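Shared dishes in a small office with no kitchen – what do you keep?
Office Life > Break Rooms and Food

Started by bogdan_b
January 7, 2018

bogdan_b
Original poster

We moved in December and lost our kitchen. The new place is one big carpeted room with desks, a side table and a bathroom down the hall. The bathroom has a sink that is too shallow to get a dinner plate under the faucet. No dishwasher, no cabinets. We do have a microwave and a small fridge.

At the old place we had a full cupboard of plates, mugs, bowls and a drawer of silverware. It all came along in two boxes and the boxes are still taped shut under a desk. Before I open them I want to decide what we need, because once it is out it will all be dirty by Wednesday and sitting in that sink.

There are nine of us. Five bring lunch, three go to Żak across the street and one doesn't eat lunch. Sometimes somebody brings in fruit or chips for everyone.

So what do you keep out in an office like this? I'm leaning toward no plates at all. I would also like to hear from anybody who washes dishes in a bathroom sink and how you get them there and back.

Bogdan

---

tipene_g

We did this for a year and a half. Keep the mugs, donate the plates. People who bring lunch eat it out of whatever they brought it in.

For carrying things to the sink get a plain dish tub. Dirty stuff goes in the tub, the tub goes down the hall, you wash in the tub instead of the sink. That gets you around the shallow sink because you only need the faucet to fill it. Ours was from a restaurant supply store and cost a few dollars.

The tub needs a home that isn't somebody's desk. Ours lived on top of the fridge.

---

Uriel Lozano

Disagree on donating the plates. You will want them the first time there is a birthday cake. Paper plates are fine for cake, but then you have to remember to buy them, and the person who remembers is always the same person.

I would keep plates for everybody in a closed box and put out nothing but mugs. I agree about the tub.

What I would not do is keep plastic. We had a stack of plastic bowls at Irnivance when I worked there and every one of them was stained orange from reheated pasta sauce. They felt greasy no matter how you washed them. Glass or ceramic only.

---

bogdan_b
Original poster

A tub sounds right. The top of our fridge has the microwave on it, so I need to find somewhere else.

Uriel, the ceramic bowls we have are heavy, and they are too wide for that sink too. I broke one in the bathroom at the old place just rinsing it. What size are yours?

---

Uriel Lozano

Cereal bowl size. If it's wider than your hand it's too wide for a bathroom sink.

---

oliwia.gajewski

We are in nearly the same situation, one room and no kitchen, and I am on the plastic side. We started with 52 pieces. I know the number because I had to write it on the moving list, and that was with the forks and spoons bundled as one piece per bundle. Within a month I had packed away almost all of it.

My reasoning was carpet. A ceramic bowl probably survives a drop on carpet, but our hallway is tile and so is the bathroom, and everything has to make that trip. Plastic can go in a tote bag with the sponge and soap and it doesn't matter if it bangs around. 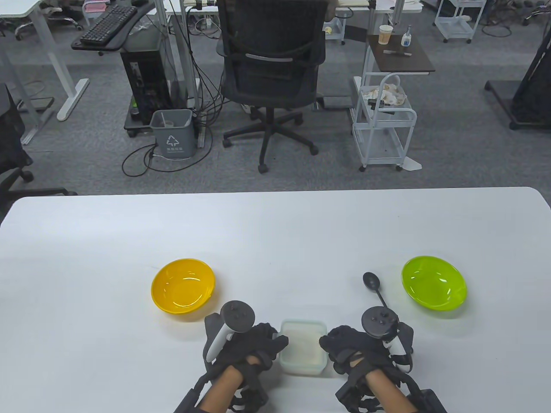

Cutting down the shared dishes is what fixed the sink for us. If there are only a few things, a dirty one gets noticed and washed, because the next person wants it. We kept to bowls, since a bowl will do for salad, soup, oatmeal or a handful of pretzels and a plate won't. The yellow-orange one and the lime green one get the most use, and having them in different colors helps more than I expected. You can say "I'm using the green one" and that is the end of it. The small square container with the frosted rim is for leftovers or for carrying dressing separately. The black plastic spoon stays with the bowls. Everybody keeps their own fork in their own desk and I am not responsible for those.

About stains: I don't let anybody microwave in them. Cold food or food that has already been heated in something else. That was the rule from the first day and I have repeated it maybe three times since.

Also, if you can, use a table with nothing stored on it permanently. Ours is plain white and wipes down with a damp cloth. White shows everything, so it gets wiped.

---

SoleneLefevre

The "no microwaving in plastic" rule would last one morning where I work. What do people heat their food in, if the bowls are off limits?

---

oliwia.gajewski

Their own glass container, or one of two ceramic soup mugs I kept next to the microwave. You heat in the mug and eat out of the mug. If it's a big portion you heat it in the mug and tip it into a bowl, but then you have two things to wash, so people mostly don't.

---

Uriel Lozano

So you do have ceramic.

---

oliwia.gajewski

Two mugs, yes. You were talking about no plastic at all and I was answering that.

---

Uriel Lozano

Fair enough. I still think plastic ends up smelling. The see-through kind is the worst for it, in my experience. Give that green one another year.

---

tipene_g

Mine have never smelled, but I only ever put salad in them, so that's not much of a test. For anyone who has this problem, baking soda and warm water overnight takes care of most of it. Doesn't do anything for tomato stains.

---

bogdan_b
Original poster

Thanks, this is useful. Oliwia, a couple of questions.

Where do the clean ones go? I don't want to leave bowls out on the table overnight, we have a cleaning crew who will move them somewhere and I will never find them.

And is that cart on the right for kitchen things? I have been looking at wire carts and can't tell if small items fall through.

---

oliwia.gajewski

Clean ones go in a lidded bin on a shelf. The bowls nest, and the small container goes inside the top one with the spoon.

The cart is mostly paper goods and odds and ends. It's good for tissue, paper towels, bags, anything bulky and light. I would not put silverware on wire. Forks go through, and a mug sits crooked unless you put a tray or a piece of cardboard under it. For dishes I would get solid shelves.

---

SoleneLefevre

We have the Bralov cart with solid shelves and like it. It was not cheap. I paid for it out of the supplies budget and it came to 141 dollars with shipping, and one of the wheels squeaks. But it holds the kettle, the mugs, the tea, and the dish tub on the bottom. On wash days the whole cart goes down the hall and nothing gets carried by hand.

Bogdan, check your doorway first. There's a metal strip between our carpet and the hallway and the cart has to be lifted over it, which with a full kettle on top is not great. I take the kettle off now.

One more thing, with carts and rolling chairs in the same room you need to get your cables up off the floor, or at least out of the path. We rolled over the same extension cord for months before someone taped it down.

---

tipene_g

Seconding the cables. Put the food table on the opposite side from the computers if you have the choice. I spilled most of a bowl of miso soup walking it past a row of desks. None of it went in a computer but it did go in a chair, and the chair was never the same.

---

oliwia.gajewski

We don't have the choice, the room is too small. The desks are right behind the table. So no soup in the shallow bowls is another rule, I forgot to mention that one. Soup stays in the mugs. And there's a bin under the desks, but food trash goes out to the hallway one. I had to put a note on the table about banana peels.

---

bogdan_b
Original poster

What about brand, does it matter? The bowls we used to have at home were Mimia, and they warped in the dishwasher, but I won't have a dishwasher.

---

SoleneLefevre

I have Mimia mixing bowls at home, hand washed only, and they look fine. The rims scratch if you stack them with grit in between. I wouldn't pay extra for them for an office.

---

Uriel Lozano

Buy whatever is cheap if you insist on plastic, because you will be replacing it.

---

oliwia.gajewski

I'm with Uriel on cheap. Don't get anything with a lip that curls under. Water gets in there and drips on the carpet all the way back from the bathroom. And dry them before you stack them or the bottom one is still damp the next day.

---

bogdan_b
Original poster

OK, here's where I ended up.

Opened both boxes. Keeping out nine mugs, the smallest ceramic bowls for reheating, and I'll buy a couple of plastic bowls in different colors for shared snacks and salads. Plates are staying in a box for birthdays, labeled, so Uriel gets that one. Everything else is going to the thrift store except a gravy boat that belongs to someone, apparently.

Ordered a dish tub. It'll go on the bottom shelf of a bookcase we already own. I measured the doorway and there is a strip like Solène's, so no cart for now.

I wrote the no-microwave rule on a piece of tape on the microwave door. Two people have asked me about it already.

---

tipene_g

Sounds good. Get a drying rack that folds, too. Or an old towel, but then somebody has to take the towel home and wash it.

---

SoleneLefevre

We use a dish mat on the top of the cart. It dries flat over the side by the next morning.

---

bogdan_b
Original poster

Update in March since I got a message asking. The tub works. The bookcase was too low and people didn't bend down to put things in it, so the tub is on the windowsill now. We are down to seven mugs. Still no stains on the bowls, though one of them has gone missing and I think it is in somebody's car.

---

Uriel Lozano

Check the fridge. Back of the bottom shelf, that's where ours always were.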